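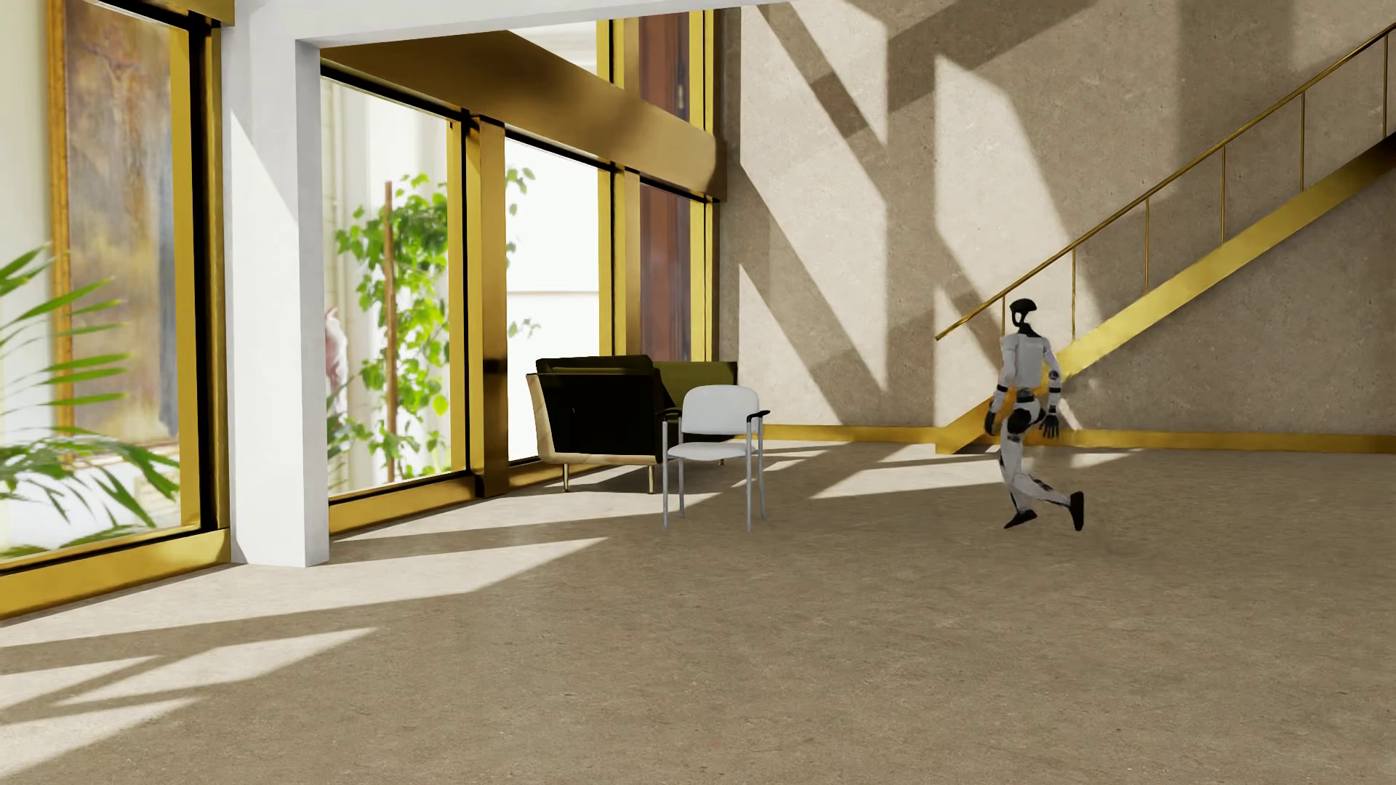 A humanoid robot crosses the lobby near the staircase, in a computer rendering of a hotel interior.

Tarcísio Bragança has run the front of house at the Paiva, a 128-room hotel in Trustitdale, for 15 years. In October the hotel plans to put a walking robot on its lobby floor, and he has spent much of the summer working out who will do what once it arrives.

"It carries things," he says. "Towels, parcels, a phone charger someone left at the desk. My porters walk all day with small stuff like that, and then a coach pulls in and they're up on the fourth floor."

The machine is being set up by Gokico, which tests its routes in simulation before anything moves in the building. Bragança was asked to go through the runs with his team and mark what looked wrong.

"The first thing they said was that it moved too fast near the stairs," he says. "Guests come down those stairs looking at their phones. We asked for a walking pace and a wider turn, and Gokico changed it."

Anselmo Meireles, a porter on the late shift, was less sure about the whole idea. He still has questions about tips.

"If I bring up your parcel, maybe you give me something," Meireles says. "If the robot brings it, you don't. I told Tarcísio that on day one."

Bragança says the point was fair. Porters will get a fixed supplement during the trial, and no shifts will be cut before it ends. After that, he won't make promises.

"I don't know what the owners will decide next year. I've told the staff that."

The job itself will change too. Two people on each shift will learn to stop the robot, move it out of the way and send it back to its charging spot. Meireles has signed up for the training, which starts at 7 in the morning.

"I'd rather be the one who knows how to switch it off," he says.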